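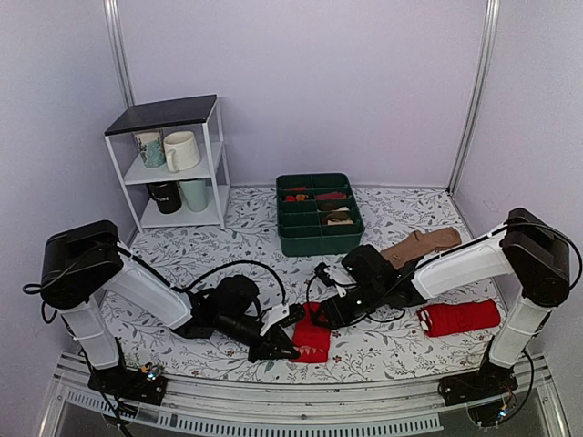
# From Catalogue to Cover: How a Modelling Agency Builds a Career

Media Studies, Term 3 individual project
Şükran Akgül
Submitted 8/31/19

## What I wanted to find out

My question was how a teenager who models for catalogues ends up as a name that people search for. I picked two magazines, Moon and Clinari, and one agency, Lostetti. Moon is aimed at girls in high school. Clinari is for adults and has a lot more advertising in it.

## Method

I read 35 back issues, most of them borrowed from the library and the rest from my aunt, who kept hers in the garage. For every photo spread I wrote down the model's name (if it was printed), the agency and whether the spread was tied to a product. That gave me 383 entries in a spreadsheet. I also emailed Lostetti with four questions and got a reply from their bookings desk in February.

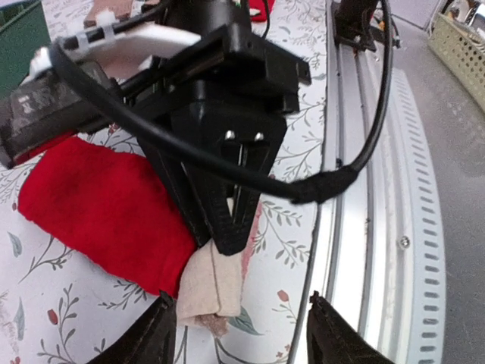
I left out runway coverage. The photos are small and the names are hardly ever given, so there was nothing to compare.

## Results

Moon prints the model's name far more often than Clinari does. In Moon the name usually comes with an age, a home town and a favourite food. Clinari tends to credit the photographer and the stylist in large type and put the model at the bottom of the page, or leave her out.

Over 2 years of issues, the same few faces kept coming back in Moon. Most of them had started in ads for Vodesari, a clothing label that buys the back cover. After a few months of ads they got a short interview, and after that a cover. I had expected the readers' poll to matter more than it did. Several poll winners never showed up again.

The agency's reply was short. They said they look for models who are on time and can hold a conversation, and that they don't sign anyone under 16 without a parent at the meeting. They wouldn't answer my question about pay.

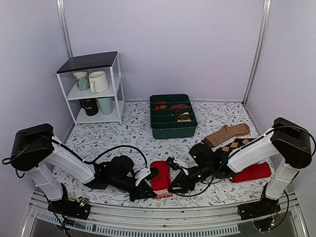
Acting was the other route. A model would get a small part in a TV drama, and the next spread would call her an actress even if she only had a few lines. Clinari did this as well - it was the one time they put the name in the headline.

## Problems

Some issues had pages torn out, mainly the posters. I also changed my mind partway through about what counted as a spread, and had to go back and redo the early entries. If I did it again I would settle that first.

I only had one agency to go on. A smaller one might have given me a different picture, and I would like to have interviewed a model who left the business.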